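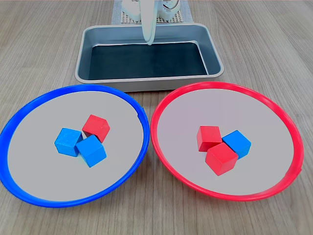 Blue rim, red rim

Do you recap every episode of Stirnness?
Every one, usually by noon. I skipped the December special and I'm still sorry!

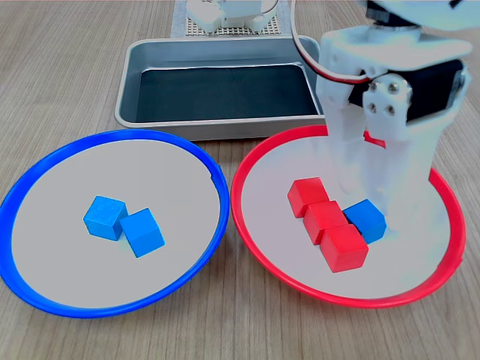

Will you spoil who Meinir Morgan is playing?
Nope. Her casting post got 1,427 comments and I deleted the leaky ones (sorry, leakers).

Is Gruvby getting a second season?
I hope so! Dilek Bayram said yes on the red carpet, but the network hasn't.

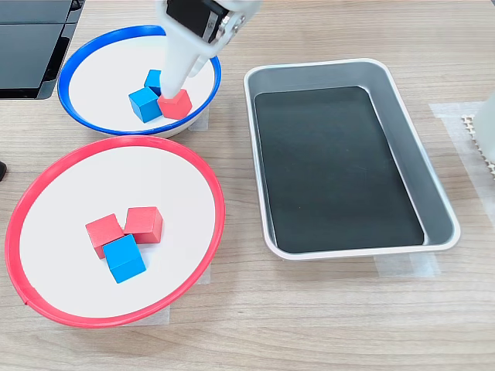 Can I send you gossip?
Please do, I read it all.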